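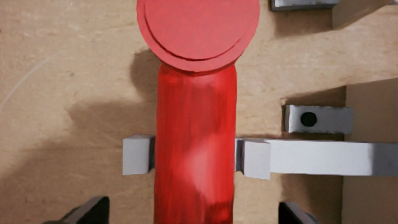 The fault came back three times before lunch, one operator at the Pernwood site reported, and each time the arm stopped with fault 971 and the fingers still open on both sides of the red post. Clearing it from the pendant and pressing Run only brought it back on the next cycle. If your cell does the same, do not keep clearing the fault. Work through this section first.

6.2 Fault 971: Grip not confirmed

Fault 971 means the controller sent a close command and the fingers did not report contact within the time allowed. The arm holds its position with the drives on. It may move as soon as the fault is cleared.

CAUTION: Do not reach between the fingers while fault 971 is showing. The close command is still stored and can run when the fault is cleared. Use the stop button and lock out the cell first.

Likely causes

Grip height set too low or too high for the part
Part model in the simulator does not match the part in the cell
Finger travel limit left over from an earlier job
Contact sensor cable loose at the wrist

Check the program in the simulator

1. Press the stop button. Lock out the cell and hang the tag on the gate.
2. At the workstation, open the Drultgate simulator and load the job that was running when the fault came up.
3. Step the job forward to the last move before the close command. Use Step, not Play.
4. Switch to the wrist view. The red post should be between the two dark fingers, with open space on either side.
5. Look at the gray blocks on the left and right of the post. The fingers must be able to close on the post without touching either block or the long bar on the right. If a finger path crosses a gray part, the simulator marks the move in the event list.
6. Open the Grip tab and write down the grip height and the finger travel limit before you change anything.

Note: Shadows are drawn from one fixed light and have no effect on contact. Several sites have mistaken the dark area under the cap for an overlap.

Correct the grip settings

7. Compare the travel limit with the value on the job sheet. If they differ, enter the job sheet value and save.
8. Compare the grip height in the same way. Change it in steps of 2 mm and run the close command in the simulator after each change.
9. When contact is reported, run the full job 6 times in the simulator. All runs must finish without a fault.
10. Save the job under a new revision letter. Do not overwrite the old one — Okonkwo support will ask for it if the fault returns.

Return the cell to service

11. Seat the sensor cable at the wrist and tighten the collar by hand.
12. Check that everyone is outside the gate. Remove the tag and the lock.
13. Select reduced speed, clear fault 971, and run one cycle with your hand on the stop button.

CAUTION: A clean run in the simulator does not prove that the real part is seated correctly. Stay at reduced speed until the first cycle is complete.

If fault 971 returns at step 13, leave the cell locked out and send both job revisions and the event list to Okonkwo support. Nirnthorpe controllers need the firmware number as well. It is on the Start page, under System.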